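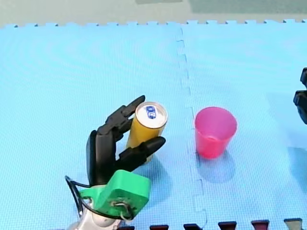

Horkero Grasp Planner

Grasp and transfer software for two-arm cells. Licensed per controller.

Horkero Grasp Planner takes a segmented point cloud and returns a ranked list of hand poses, finger closures and approach paths for both arms in a shared workspace. It runs beside the arm vendor's own controller and sends joint targets over Ethernet. End effectors may be mixed: an articulated hand on one arm and a parallel gripper on the other is a supported configuration.

Perception

Objects are fitted to primitives (cylinder, truncated cone, box) before planning. A drink can resolves to a cylinder with a capped end, a plastic cup to an open cone. Translucent items return sparse depth – the fitter falls back on the colour outline and the known support plane. The support plane is recalibrated at start-up. Textured floor coverings such as foam tiles are accepted, provided the plane residual stays under the limit set in the cell file.

Hand closure

Each finger is commanded separately and stops on its own motor current threshold. Thin-walled containers should use the soft closure profile, which caps current at the thumb first. Once closure is confirmed, the planner can tilt the object in hand for a pour or a handover, and the tilt limit is set per object class.
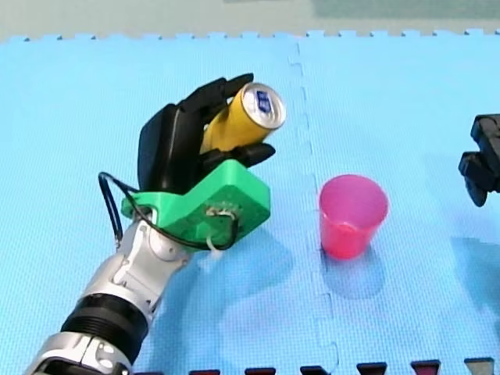
Two-arm coordination

Both arms are planned as one kinematic tree. A keep-out volume is generated around each wrist, including any adapter bracket and cable loop entered in the tool model. Cable loops are often left out of the model and are the usual cause of rejected paths at the wrist.

When both end effectors work close to one object, the contact patches are reserved so that neither finger pad is planned into the other tool. 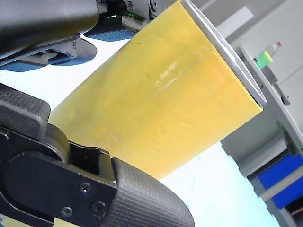 Reservations are released when the second arm reports clear, or after a timeout of 200 ms if the clear signal is not wired.

Specifications

Arms per controller: 2
Stored grasp templates, standard library: 2,406
Interface: Ethernet, C++ and Python clients
Tool models: URDF, or the Plevwood tool editor

Support

Integration queries go to Muireann Hanrahan at the Ornilville office. Licence transfers are handled by Tavion Zamora. Cell files written for the Mulcahy release must be converted before loading – the converter is in the tools directory.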